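Against the subscription box

08/01/2024

Canceled the last one in May. Felt great for a day. Then the "we miss you" emails, 8 of them, each with a bigger discount than the one before — which tells you what the thing was worth in the first place.

My complaint isn't the money, or not only. It's that you pay to stop choosing. Snacks, socks, candles, tea, little soaps. Somebody at Woretti or Gemmont decides what you like this month and you open it and go oh, ok. Half gets eaten. Half goes in a drawer. I have a drawer. You probably have a drawer.

And the quiz! Sweet or salty, city or beach, pick a color. I answered the Valance one twice with opposite answers and got the same hand cream both times.

My friend Merike Uibo disagrees with all of this. She says a surprise in the mail is a surprise in the mail and I should lighten up. Fair. She also says her mother, who lives alone, looks forward to hers all month. I don't have a good answer to that. Maybe send her mother a box yourself though? Takes an afternoon. You'd know what she likes, you woudn't need a quiz.

That's really my whole point. Gifts work when a person was thinking of you. A warehouse packing 1000 of the same parcel was not thinking of you. It has your first name on a card, printed.

People say small makers need the exposure. Some do, sure. But ask one what they get paid per sample before you feel good about it. A soap maker I know was offered a slot for 800 bars, free, she pays shipping. She said no and they seemed suprised.
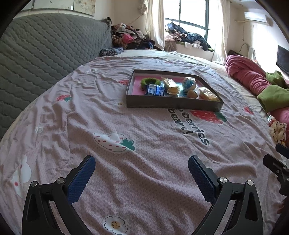 So yes, cancel. Or at least skip a month and see if you notice. And if you do miss it, fine, sign back up, they'll take you — with a discount, obviously.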